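Saturday, late

Day four with the trial kit from Salell. I said I would write this up every evening and have missed two of them, so some of this is catching up.

The kit as delivered: arm, controller, gripper with a camera at the wrist, a set of gray fixture plates, a license for the teaching software, and a binder. The binder is for the previous software release. Menu names differ in most places, and the chapter on tool frames describes a screen that has been removed. I found the equivalent under cell settings, two levels down, with the save button on a different page from the values it saves. I lost part of Thursday's work to that and have written it inside the front cover in marker.

The loan runs to the end of the month. After that Heleck either buys it or sends it back to the Burnville depot at our cost. The freight clause is on the back of the quote and I only read it this afternoon.

Morning was spent on repeatability. I ran the same approach move 60 times against a dial indicator at the plate, arm already warmed up. Spread was within the data sheet value in both directions. From a cold start it is a different matter. The first moves drift, always the same way, and settle once the arm has been working for a while. The data sheet gives no warm-up condition. I asked support for one through the portal and got an automatic reply. For our purposes a warm-up routine at shift start would cover it, but I would like the number in writing before I design around it.

Checked the tool center point again after lunch using the four-pose method. The result agreed with Thursday's value closely enough that I left it alone. The payload estimate does not agree. The software's own identification routine gives a gripper mass lower than the bench scale does, and the error is large enough to trip collision detection on fast downward moves. Entered the scale value by hand and the false stops went away. If the routine cannot weigh its own supplied gripper, I am not inclined to trust it with ours.

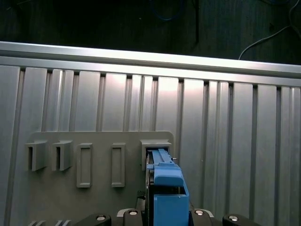 Compliance mode is the feature the price rests on, so it got the rest of the afternoon. The idea is that the controller softens the arm in the two directions across the insertion axis and keeps it stiff along that axis, and the part finds its own way home. I taught a seating move for the blue housing, bringing it up to the box-shaped slot at the right end of the plate with the narrow rail on top as the leading feature. With softening at the default value the rail caught on the lip if I offset the start point sideways on purpose. Two steps softer and it tolerated a larger offset, at the price of a slower move. Three steps softer and the arm sagged under its own tool, and I had to back out by hand. The usable band is narrow. It would help to have the two directions adjustable separately, and the quote lists that as part of the advanced package.

The advanced package is another 3,000 on top of the base price. I have asked what else is in it. So far the answer is separate axis tuning, a logging module, and "priority onboarding," which I take to mean someone picks up the phone.

Logging matters more to me than onboarding. In the base version the force trace is displayed during the move and then thrown away. I can see a peak on the screen and cannot go back to it. I spent a while reading values off by eye and writing them in the notebook, and that is not a method I would accept from anyone else. There is a raw data port mentioned in one line of the binder. It opens, and something comes out of it, but the packet layout is not documented anywhere I have looked. I may try to work it out on Monday if support stays quiet.

The wrist camera I have used only for checking alignment. Picture quality is fine. Bright metal behind the work is a problem for the edge finder, which locks on to the ribs of the background panel in preference to the plate. Masking the region fixed it for one pose. Each new pose needs a new mask, drawn by hand, and masks cannot be copied between programs. An exposure lock would be a more useful thing to have, and I have not found one.

Ismael Medeiros rang at 4:30 from Lacerda. They had the same kit on loan last November and bought it, base version, no package. His opinion is that the arm is good and the software is one release away from being good, and that it was also one release away when they bought it. He confirmed the cold drift. They run a dummy cycle before the first shift and have stopped thinking about it. He also said to change the gripper pads early, as the supplied ones glaze, and gave me the part he uses instead. They are at 2,000 hours on theirs with one cable replaced, at the wrist, under warranty. He was less happy about how long the cable took to arrive.

His service interval is 1,000 hours. The brochure I have gives no interval at all and uses the phrase "low maintenance" twice. Added to the list for Salell.

List as it stands:

Warm-up condition for the repeatability figure, in writing.
Payload routine: known fault, or ours only?
Packet layout for the data port.
Service interval, and what the visit costs.
Stock of wrist cables, and delivery time.
Whether separate axis tuning can be bought without the rest of the package.

My leaning tonight is to buy the base version if the data port can be made to work, and send it back if it can't. The mechanics are better than what we have. I would not put my name to the software yet.

Backed up the programs to the shop drive before leaving. The export drops the masks without a warning, so those I wrote down corner by corner. Controller off at 7:15. Bring the other dial indicator on Monday, the one with the good base.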